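How to check a simulated public space before a delivery robot is tested in it

Pedestrian-area procedure, second revision, 6/13/23. Maintained by Piret Siliņa, Clekbridge.

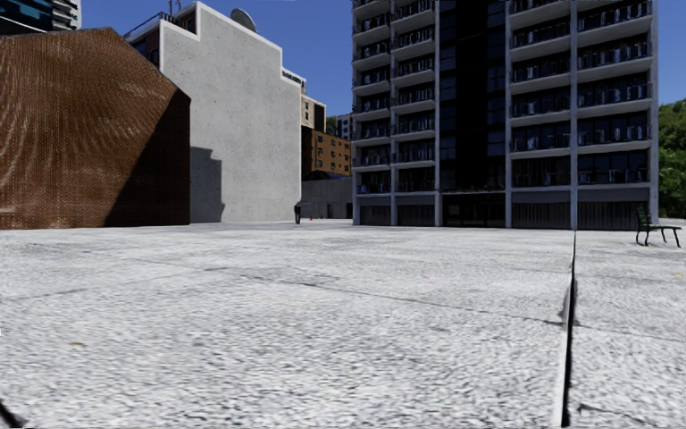
Simulated plaza with one pedestrian standing near the grey building. The long joint on the right divides the paving into two slabs.

Scope

This procedure covers simulated outdoor scenes used to test small wheeled robots that share paving with people on foot. It applies to flat or nearly flat squares, forecourts and wide pavements. Road crossings and indoor routes have their own procedures.

The scene check must be finished and signed before any test run is counted as evidence. Runs made earlier may be kept for debugging, but they must be stored apart and must not appear in the safety file.

What you need

The scene file with its version number. The collision mesh, exported separately. The robot's data sheet, including wheel diameter, maximum step height and sensor mounting height. A blank scene record.

Step 1. Fix the version

Write the scene version and the renderer settings in the record. Lock the file. If anyone edits the scene after this point, including the lighting, start again from Step 1. Small edits are the usual cause of results that cannot be repeated.

Step 2. Compare the ground with the collision mesh

Load the visible surface and the collision mesh together. Look first at joints, cracks and slab edges. In the plaza above, the slab edge along the joint looks slightly raised and chipped, so the tester has to find out whether the mesh carries a step there or whether the edge exists only in the surface texture.

Measure the height difference along every joint the robot may cross. Record the largest value. If the visible edge has no matching step in the mesh, enter it as "visual only". A robot that crosses a visual-only joint has not shown that it can cross a real one, and the run must not be used to support a claim about step climbing.

Step 3. Mark the fixed obstacles

List each object that stands on the paving or borders it: benches, columns, walls, low street furniture. The park bench at the right edge of the plaza is a typical entry. Slatted seats and thin legs often return few range points, and the mesh may treat the whole bench as a solid box. Note which form is used. Where the box is larger than the object, clearance results will be pessimistic - acceptable for a first pass, but it has to be stated.

Objects whose type is unclear are entered as "unclassified" and given the full clearance. Do not guess.

Step 4. Set the pedestrian rules

Every pedestrian in the scene gets an entry, including those who are standing still and far away. Record the starting position, direction faced and movement script. Standing figures must be tested in at least two ways: staying in place, and stepping into the robot's path.

Set the clearance to 1000 mm for normal passing. Inside 2000 mm the robot must already have begun to slow down. These are our own working limits, agreed with Marijke Visser for the Merico trials, and a stricter limit from the site owner always takes priority.

Step 5. Check light and shadow

Note the direction of the sun and the main areas of shade. Dark clothing against a shaded wall is a known weak case for camera-based detection. Run the same route with the pedestrian in full sun and then in shade, and report the two results separately. Do not average them.

Step 6. Run and record

Make 70 runs per route, with 5 starting positions spread evenly across them. Stop the series at the first contact with a pedestrian. Do not restart it until the cause has been written down and reviewed by someone outside the test team.

Signing off

The tester and one reviewer sign the record. Lachlan Brunton holds the list of approved reviewers. Records are kept with the locked scene file and are looked at again each January, or sooner if the robot's sensors are changed.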